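Search this site Enter keywords Go

Will it do the washing-up? An afternoon at Gromik

Last updated: January 15, 2021

I have wanted a machine to take over my washing-up since I was a girl, so I put the question almost before I had my coat off. The woman who runs the handling group at Gromik, in a converted dairy on the Follcombe side of Planham, laughed in a kindly way and went to put the kettle on.

"Everyone asks about the dishes," she said, when we had found two mugs. "My mother asks every January, as if we might have finished it over Christmas. I tell her a plate is lovely, a plate is easy. It's the fork underneath the plate, and the bit of egg on the fork."

She has been at this for 14 years, the first few of them at Perron, where she worked on packing lines (she still speaks fondly of a machine that did nothing but close lids). Shops, she thinks, will get proper help before homes do. "A stockroom has shelves where you left them. In my kitchen there are 22 things on the worktop and a cat, and tomorrow they'll all have moved, the cat included."

What interests her most is the plain business of taking hold of something and passing it on. We do it all day long without a thought, handing over a spoon or a parcel, and she can talk about it for 40 minutes without drawing breath, as I can now report! 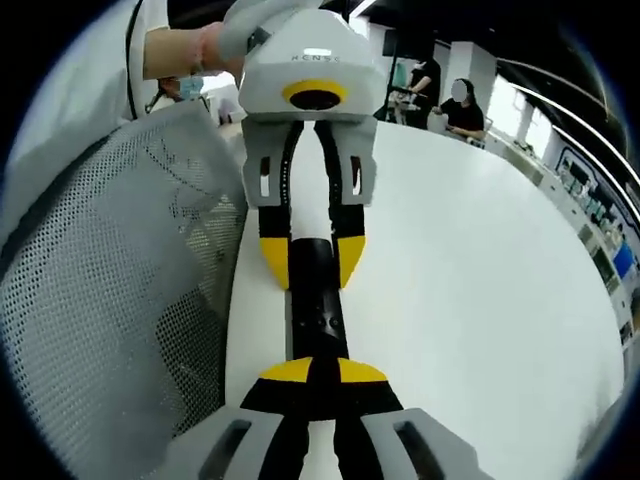

Yellow fingertips at both ends of the job: two hand-held grippers on either side of a long black piece, over a white table.

"When I pass you a cup, I feel you take the weight and I let go," she said, and did so with my tea. "If I let go too soon, you've a wet lap. If I hang on, we have a little tug of war. A machine has to learn that, and it has to learn it again for a sock."

Was there any chore she would trust to one today? She thought for a good while. Moving boxes of one size, yes, and fetching a tray from a known shelf, and the floors, which plenty of people already leave to a machine. Folding she would allow if you weren't in a hurry. She once timed one at 12 minutes for a shirt, and said she had grown rather attached to it by the end.

Ironing made her wince. So did putting the shopping away, with its eggs and its carrier bags and that half lettuce somebody has to make a decision about.

I asked whether it ever got her down, this slow going. "Oh no, I like it," she said. "I go home and empty the dishwasher and I think, goodness, look at my hands, they're marvellous." Then she took my mug off me and washed it herself, along with her own, and left them both upside down on the drainer.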